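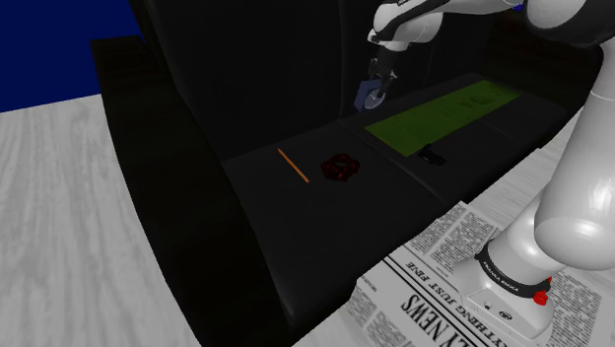

Mi vecino, el pódcast y la palabra «estafador»

Confieso que yo a los juicios por difamación llegué por puro cotilleo. Me enganché al de Dimas Pattinasarany, dueño de la cafetería Tatlı, contra los creadores del pódcast Lenau, y acabé tragándome 161 páginas de demanda con un café tras otro (¡y encima suyos!).

La historia empieza en septiembre. En un episodio dedicado a los bares del barrio, uno de los presentadores lo llamó «estafador» y contó que dejaba a deber a sus proveedores. Tres minutos de audio, entre risas. Dimas pidió una rectificación, le contestaron con un emoticono y se plantó en el juzgado.

Yo pensaba que bastaba con sentirse insultado, pero qué va. Su abogada me explicó que una cosa es opinar que el café es malísimo, y otra atribuirle a alguien un hecho concreto y feo sin haberlo comprobado. Ahí se van a pelear, me temo, durante meses.

En la vista previa éramos cinco en el público y yo salí con la cabeza como un bombo. La defensa insiste en que era humor; Dimas, en que perdió clientes desde entonces. Me cae bien, aviso, así que léanme con cuidado. La próxima sesión arranca a las 8 de la mañana y ya me he pedido el día libre.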